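How do you teach a robot to pick up a carrier bag?

You might think you could just tell it. "Robot, pick up the bag." The trouble is that a robot doesn't know what a bag is, or what up is, or why anybody would want one in the other. Somebody has to show it, slowly, and then show it again. 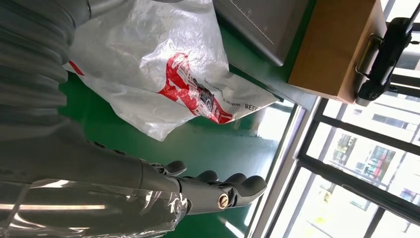
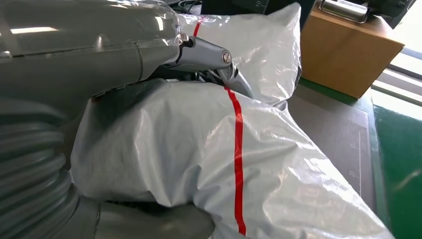

A robot and a white plastic bag with red on it.

Bags are much harder than they look. A brick is easy. A brick is the same shape on Tuesday as it was on Monday, and it stays that way while you grab it. A plastic bag changes shape when you touch it, when you breathe near it and sometimes, I suspect, out of spite. You have been dealing with bags since you were a baby (when you weren't allowed to play with them) so your fingers sort it out while you think about your tea. A robot has no such luck.

So how do you show it?

There are two main ways. The first is to take hold of the robot's arm and move it yourself, the way a grown-up might hold your hand while you learn to write. The joints go floppy enough to push, and the robot remembers where each one was at every moment. Grown-ups call this kinaesthetic teaching, which is a long way of saying "shoving it about".

The second way is remote control. You stand or sit somewhere else and move a handle, or wear a special glove, and the robot copies you. If you lift your hand, it lifts its hand. If you scratch your nose, it will try to scratch a nose it hasn't got. This is called teleoperation. "Tele" means far away, even if you are sitting so close that you could reach over and pick up the bag yourself. You will be tempted.

Elīna Urbonaitė has been doing this at the Heslow workshop since April. She has a robot called Flulley, and she steers it by remote control for most of the day. When I asked how many times she had shown it the same bag job, she looked it up: 703.

"Of those, 584 were any good," she said. "In the others I dropped it, or I sneezed."

Each go is called a demonstration. While Elīna works, a computer writes down how the arm moved and what the cameras saw. Afterwards, a program looks through all the good goes and hunts for what they have in common. It's a bit like copying your cousin's dance moves from a video, if you watched the video over 500 times and your cousin was a bag.

Why so many? Because the bag never lies the same way twice. If Flulley had seen it done only once, it would copy that one go exactly, and if the bag was a little to the left it would very carefully pick up nothing at all. It would look quite pleased about it, too.

Then comes the test. Elīna takes her hands off the controls and lets the robot have 30 tries by itself. She isn't allowed to help, and finds this very hard. She sits on her hands.

Something to try at home

You need a friend, a scarf for a blindfold and a crumpled tea towel on a table. Your friend wears the scarf and is the robot. You are the operator. Without touching them, tell them how to pick up the towel and fold it in half. Then try again, but this time guide their hand with yours. Which was quicker? Swap over, and try not to be rude about each other's programming.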